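Home News Events Swap Shelf Contact
Search this site... Go

Odds and Ends Sort, Tuesday at 6

The sort is back, and I can't wait! Bring whatever has been rolling around your junk drawer and we'll find it a home on the Rikthorpe swap shelf. Anselmo Segura is on toys this time (he loves a stray building block), and I'll take bathroom bits, so a round hairbrush goes to me.
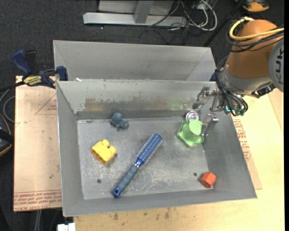
Small stuff is welcome even if you can't name it. Put it in a metal bin and we'll puzzle over it together – that's my favorite part of the evening! Doors close at 8.

Ignacio Urquijo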